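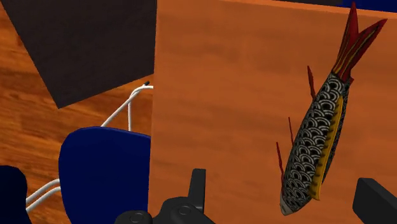
Zapata is a small shop for fabric and paper printing in Widville, and on this page we answer the questions which customers send us most often about repeating patterns. A repeat is one small drawing, called a tile, which is placed again and again until it covers the full surface. The koi carp shows a classic one, overlapping half circles made of white and grey arcs on black, and many customers ask us for something in this family. If your question is not here, please write to Nélida Ocampo at the front desk.

What file do I need to send?
Send one tile only, as PNG or TIFF, at the real size in which it must be printed. Please do not send the tile already repeated, we do this step in our program. PDF is also accepted if the fonts are converted to outlines.

How do I know if my tile repeats correctly?
Move the drawing by half of its width and half of its height, so the four corners meet in the center. If you see a line or a broken curve there, the tile needs a correction. Scale patterns show this mistake very quickly. Most drawing programs have this function under the name "offset."

Can you correct the tile for me?
Yes. Cristóbal Barrientos makes the corrections and the price is 18 dollars per tile. He will send you a proof before we print. If the drawing must be made again from zero, we give you a separate price.

What is the difference between full drop and half drop?
In full drop the tiles stand one beside the other in straight rows. In half drop every second column goes down by half of a tile. Please write in the order which one you want. Without this information we print full drop.

Which fabrics do you have?
Cotton poplin, cotton canvas, linen mix and a light polyester called Flavix, which is good for flags and curtains. The canvas is 42 inches wide after washing. For the other widths see the price list.

Is there a minimum order?
For fabric it is one yard. For wrapping paper it is 100 sheets of the same design.

Will the black be really black?
On Flavix and on paper, yes. On linen mix the black is a little softer, like very dark grey. We recommend the sample strip if the color is important for you.

Can I use a traditional pattern in my product?
Very old patterns are in general free to use, but a modern drawing of the same pattern can belong to the person who drew it. We are not lawyers and we cannot check this for you.

How long does it take?
Seven working days after you approve the proof. In November please count with ten.

Can I pick up my order?
Yes, from 9 a.m. to 4 p.m. at the side door. Bring the order number. Gisela Ledesma has the packages ready by name.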